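Home | Talks | Past meetings | Sign up

Speaker notes, Brullness Residents' Evening
Getsemaní Escobedo

OK, hi everybody, thanks for coming out (and for moving the chairs!). I've got maybe 40 minutes and I talk fast, so wave at me if I lose you.

Slide 2. What we're talking about tonight is parking on Pálfi Street. The township wants to swap free parking for permits, and the draft rules went up in November. I read all of it, so you don't have to, although please do.

The short version: 160 permits for the whole street, first come first served, and a visitor pass that runs out after 90 minutes. My sister drives over from Vudness and she can't finish a coffee in 90 minutes. I timed her.

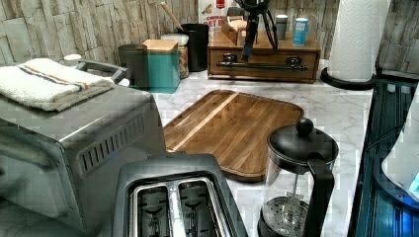
Toaster, toaster oven and French press on the counter.

Slide 4, the map. Point at the Brosov end, where the street gets narrow. Those houses have no driveways at all, and under the draft they're treated the same as the new ones up the hill with two-car garages. I asked about that at the counter in the township office and got a form. So I filled in the form.

(Pause here, let people grumble.)

Slide 5. What I'd like us to ask for is one guaranteed permit per house without a driveway, plus an evening visitor pass that lasts until morning. Comments close January 3, 2019. Put file number 3861 at the top of your letter or it goes in the wrong pile, ask me how I know.

Questions, then sign-up sheet by the door. Remember to get the clicker back to Room B.

Contact | © Brullness Residents | Back to top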